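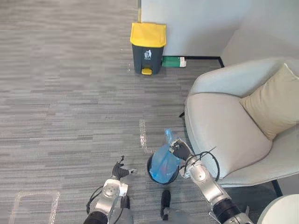

Bag removal task: right hand closed on the gathered top of the liner, left hand open.

Vavus Project: Teaching Household Tasks by Remote Control
Progress Report 2, submitted to the Pallside Fund
Prepared by Leokadia Szczepańska, Project Lead, Tolwood

Purpose of this report

This report covers the work carried out under the Vavus grant since the first progress report. It describes the recording of task demonstrations by remote control, the changes made to operator training, and the spending and staffing matters on which the Fund asked to be kept informed. Technical tables are supplied separately and are not repeated in the text.

Status against the work plan

The work plan calls for 1,000 accepted demonstrations of the waste handling task by the end of the grant. At the close of this reporting period, 178 had been accepted. This is behind the schedule agreed with the Fund. The delay falls almost entirely in the first part of the period, when the hand controls were being reworked and no recording could be done. Recording has continued without a long break from the date the new controls were approved.

Of the accepted demonstrations, 78 cover the full task from approach to disposal. The remainder cover a single stage, most often taking hold of the bag and lifting it. The Fund will recall that the original plan counted full demonstrations only. The change to a mixed set was approved after the first report, on the condition that the two kinds be reported separately, and the project has kept to that condition.

How demonstrations are recorded

Each demonstration is given by a trained operator who controls both arms and hands of the robot at a distance. The operator sees what the head camera sees and has no other view of the floor. Arm positions, finger positions and camera video are stored together, so that the motion and the picture can later be matched. The robot takes no decisions of its own during recording.

A session begins with a check of the hands and the wrist cables. The operator then runs through the task once without recording. Sessions are held in a furnished, carpeted room with seating near the work area, and the placing of the wastebasket is varied between runs. Operators are asked to work at an even pace and to use the left hand only where it helps. In many lifts it stays open beside the work, and reviewers do not mark a demonstration down for this.

When a run is finished, the operator enters a result and a short comment. A second person then reviews the video before the run is accepted. Runs are rejected where the bag tears, where the wastebasket tips over, or where the recording is incomplete. Rejected runs are kept in a separate store. The learning group has asked for access to them, and this will be given once the labels have been checked.

Handling of soft plastic

Thin plastic bags remain the hardest material in the work plan. The film folds over the fingers, changes shape whenever the hand moves, and can be clear enough to show the carpet beneath. An operator judging depth from the head camera alone may close the hand too early. Two measures were taken during the period. Operators now pause with the hand still before closing it, and the closing speed of the fingers was lowered in the control software.

Colored bags have been used wherever possible, as reviewers find them easier to follow on video. A light item is often placed in the bag so that the lift is closer to what would be met in an ordinary home or office. The item used is small and soft enough not to cause harm to the hand if it is gripped by mistake.

The project also records runs in which the hand is placed within an open bag on the floor close to the robot's feet. These are slow to perform. The operator must look steeply down, and the robot's own arms and legs take up much of the view. The wrist cable must be watched throughout, as its loop stands away from the arm and could catch on nearby furniture. Reaching positions near the feet were reviewed by the safety officer before recording was allowed, and a lower speed limit applies to them.

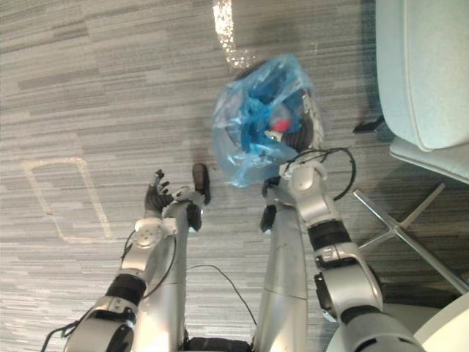
Operator training

The training course supplied by Wasilewska was shortened at the project's request. The first version spent a good deal of time on the history and theory of remote control, and operators reported that they would have preferred more practice. The revised course moves to practice on the first morning. Trainees start with rigid objects, go on to cloth, and reach plastic bags last. A trainee may not record for the data set until a reviewer has signed off a full practice session.

One experienced operator left during the period. The post has been filled, and the new operator had completed training by the date of this report. Shift length was reduced after operators raised concerns about eye strain, and a rest break is now written into the session plan.

Equipment and maintenance

The robot was out of service on two occasions, once for a wrist cable and once for a finger joint. Both repairs were carried out on site. A spare set of cables has been purchased from the maintenance line. The supplier has been asked for a shorter cable for the right wrist, and a reply is awaited.

Budget

Spending is within the approved total. Staff costs are below forecast owing to the vacancy described above. Equipment costs are slightly above forecast. The project requests the Fund's consent to move the unspent staff amount to reviewer hours, where the present shortage is delaying the acceptance of completed runs.

Work planned for the next period

Full demonstrations will be given priority over single stages. Recording of the disposal stage with a pedal bin will begin once the foot clearance review has been completed. The first trained model is due for trial in June, using the accepted set as it stands at that point. The results will be sent to the Fund with the next report, together with the reviewers' comments on every failed attempt.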